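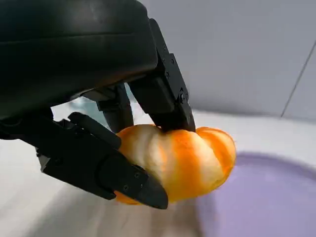 Tangerine, peeled.

A thread about owning an indoor citrus tree in Prindness, a town where the last frost and the first frost could carpool.

I bought the tree at Ardeleanu, the nursery out past the car wash. The tag said "easy, cheerful, fruits indoors." I would like to meet whoever writes the tags. I think they write horoscopes on the side.

It has now been 848 days. I know because I keep a notebook. If you're wondering whether you're a citrus person, ask yourself if you would keep the notebook.

Total crop to date: one tangerine. It was the size of a ping-pong ball and tasted like a vitamin. I made my whole family have a segment and say something nice.

Total spend to date: $500 even, counting the lamp. I can get a bag of very good tangerines at the grocery store for less than the sales tax on the lamp. My spouse has mentioned this. My spouse has mentioned this in front of guests.

OK, things I've learned. Some of these are useful and some are just grievances.

Light is the entire game. "Bright window" in a plant book means a window in some other state. I looked it up and we are 1,190 miles from the nearest commercial grove, and I believe the tree looked it up too.

South window plus lamp, twelve hours. Get a timer. I ran the lamp by hand for the first winter and became a person who leaves parties early to turn off a tree.

Watering: stick a finger in the soil down to the second knuckle. Dry, water it. Damp, leave it alone. Everybody tells you this and everybody waters on a schedule anyway, me included, until the leaves turned the color of a legal pad.

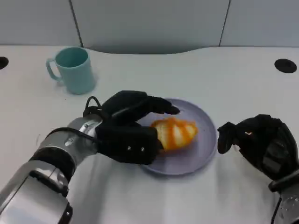 Which brings me to store fruit, the thing that really sustains a citrus hobby. All winter I eat other people's oranges next to my tree. I used to feel bad about it. Now I think it needs to see what's possible.

And yes, I planted the seeds. You will too. They sprout like crazy! You get a windowsill full of tiny glossy seedlings and then you read that they can take ten years to flower, and then you have to decide what kind of person you are.

(I'm the kind who gave them all away as teacher gifts.)

Feed it. Regular houseplant food kept mine alive and sulking. I switched to a citrus blend called Kirkura, which smells like low tide, and got new leaves in a month. Could have been the food. Could have been spring. The notebook takes no position.

Scale insects. They look like little brown bumps and you'll think they're part of the bark for a good three weeks. Then you notice the windowsill is sticky. Cotton swab, rubbing alcohol, every bump, both sides of every leaf. Put on a long podcast. Do it again next week. Do it again the week after that.

Pollination: indoors there are no bees, so you go flower to flower with a small paintbrush. My kid walked in on this and asked what I was doing and I said "art."

Most of the baby fruit falls off. This is normal. The tree is only keeping what it can afford. I read that sentence on a forum at 1 a.m. and it was the most adult thing I'd heard all year.

Repotting. I went up to a pot called the Pladusell, which has a built-in water gauge with a little red float. The float has never moved. I've watered it, I've let it dry out, I've tapped it. It's the calmest member of the household.

Moving it outside for summer: do it slowly. An hour of shade, then two, then a bit of sun. In June 2021 I skipped all that, put it straight on the deck at noon, and it dropped half its leaves by dinner. I swept them up before anyone got home.

Bring it back in before nights get cold. Around here that's October at the very latest, and check the pot for slugs first. Check under the rim. I'm not going to elaborate.

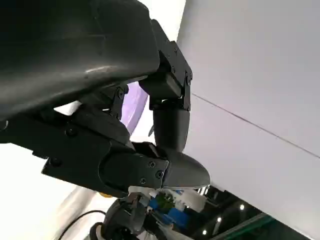
Fingertip, with a lot of white behind it.

Anyway, current status: new growth on the left side, nothing on the right, and five green fruits the size of peas. I've told everyone not to breathe near them.

Somebody asked if I'd recommend one. Get a pothos.

Somebody else asked what variety it is. The tag got wet in the first month. It's a citrus.

Off to check for bumps.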